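ok so a few of you asked how the bookkeeping-to-choir thing happened and I have a cup of tea and 39 minutes before I have to be anywhere, so here goes, thread

I cannot read music. I want that out there first. I can sort of tell when the dots go up and when they go down and that is the full extent of it

Back in February Poonam Chauhan (we share a wall and a recycling bin) told me the Drendgate Singers were short on altos. I said I wasn't an alto. She said "have you ever checked" and I had not ever checked

First rehearsal: I wore a scarf for some reason?? Like a person in a movie about choirs. It was 80 degrees in that hall. I sweated through two hours of vowels

So much of it is vowels, you guys. We spent a solid chunk of the evening on the word "morning." Heather Stubbs, our director, wants it taller. I don't know how to make a word taller but I've been doing it in the car and I think I'm getting there

Heather also does this thing where she stops everybody with one finger, looks at the ceiling, and goes "altos." Just that. And we all know what we did

Things I've learned to bring: a pencil (NOT a pen, a man in the basses lent me a look over the pen), water, a sweater for when they finally turn on the air, cough drops that don't crinkle. If anybody has found a cough drop that doesn't crinkle please reply because I'm still unwrapping mine in the parking lot beforehand

The oldest piece we're doing is from 1621 and it's five minutes of Latin with a part in the middle where the altos hold the same note for so long I start thinking about groceries. I love it so much. The first time the tenors came in over us I forgot to keep going

Darcy Treloar stands on my left and is the only reason I'm ever on the right page. She taps my folder with her pencil when it's time to turn. I've started bringing her lemon bars as a kind of tax

Someone asked if you have to audition. For ours, kind of? You sing a scale with Heather at the piano and she writes something down and won't show you. I sang mine so quietly she asked if I'd started yet

The practice tracks are what saved me. Rangi Lockyer plays every part on a keyboard and sends them out, and he's left in all the bits where he messes up and mutters. There's one on the Latin piece where he says "oh come ON, Rangi" at bar 30 something and now I hear it in my head every single time we get there

I do mine at the big round table after dinner with one earbud in. My kid says I sound like a fridge. A nice fridge, she said, when she saw my face

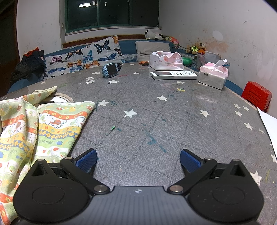
Anyway the concert. We're at the old Lonham church, which seats 286 and has the kind of echo that makes you feel like you know what you're doing. Rehearsed there once so far and I got goosebumps on my shins. Didn't know shins did that

Dress code is all black, "concert length," and it took me three emails to find out that means long. I own one long black skirt and it has a zipper situation. Tegan Lowther in the sopranos is lending me hers and I've promised not to eat anything in it

Nerves update: pretty bad! I had a dream where I was the only one who stood up. Darcy says she has that one every season and she's been doing this since before I could drive

If you've been thinking about joining something like this and you also can't read the dots, go stand next to a Darcy. Bring lemon bars. Recipe's my aunt's, I'll post it tomorrow if I can find the card

ok time's up, I have to go be tall about the word morning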